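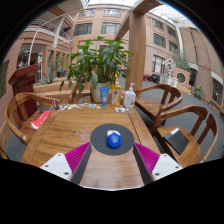

Slide 1. Open-jaw pose, mouse and pad straight ahead, hand-held gripper, atrium table.

Notes, Rosalinda Calimlim. Start on time, leave 6 minutes for questions. Teodoro Policarpio has the clicker.

Scope first. This talk covers the Greltska house rules for hand-held gripper work on tabletop objects. It does not cover powered arms. Those are in the Clastilen document, and questions on them go to Teodoro.

Rule 1, start pose. Jaws open, both fingertips in view, target between them or straight ahead. If a fingertip is out of view, the take is rejected at review. No partial credit.

Rule 2, background. Leave the other items on the table where they are. The earlier draft told people to clear everything except the target. We dropped that in September - cleared tables gave us tidy recordings and very little else. Bottles, packets and plants stay. Chairs stay.

Rule 3, grasp. Contact with the ribbed pads only. Close on the sides of the object, hold, then move. Do not pinch with the tips.

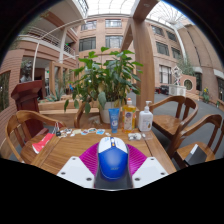 On a mouse this means the long sides, with the buttons left clear. Pressing a button during the hold is logged as a contact fault, same code as touching the table. Expect an objection from the floor here. Answer: the code is shared on purpose, the comment field separates them.

Rule 4, naming. Each take gets the session name and a number. Session names come from the list (Javier, Driver and so on) and are not made up on the spot. Read out take 2208 as the sample entry.

Rule 5, batch size. Minimum 2000 accepted takes per batch, maximum 3000. Rejected takes are kept in a separate folder and do not count toward either limit.

Skip the slide on screw checks if short of time. If not: check the fingertip screws before every session, and stop if one is loose.

Last slide is the change log. Leave it up during questions.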